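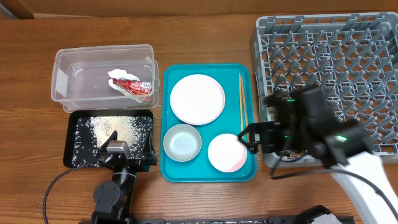
Table state on the top camera, left arm parked over the black tray, right arm at the small plate.

Hi Margaux, opening this one again because the fix from June clearly didn't stick (sorry!). The cell is the two-arm dish clearing bench, the job is the usual one – plates, bowl and chopsticks off the teal tray and into the gray rack, then the grains and the wrapper get sorted out at the end.

What happens: the right arm goes in for the small plate, the fingers start to close, and then the controller throws fault 184 and the arm freezes. The left one keeps its pose like nothing happened. All three green lights on the right arm stay on the whole time, so you get no hint from the lights that anything is wrong. I only noticed because the Kumilix log stopped scrolling.

Stuff I've tried so far:

Restarted the controller. Faulted again on the first plate.

Swapped the gripper cable for the spare in the Wosgate drawer. Same thing. I don't love how that cable loops under the gripper, by the way, it could easily snag on something, so I'd like to clip it up whatever the answer is here.

Dropped the closing speed from 100 percent to 39. This one was interesting! It got through the small plate twice and then faulted on the chopsticks, which it has never done before.

Raised the contact timeout to 1000 ms. No change that I can see, and Thierry says to put it back, so I did.

My guess is the fingertip is touching down on the plate rim a bit early and the force check reads it as a collision. Nadège thinks it's the wrist calibration and she's usually right about these, but I haven't had a chance to rerun it.

Please don't clear the fault and reach in while the arms are still powered. I nearly did it myself on Friday with my sleeve over the rack. Hit the stop first, then move the tray.

Log is attached. Can you tell me whether 184 is the force check or the encoder? The manual lists it under both and I'm stuck until I know.

Gaspard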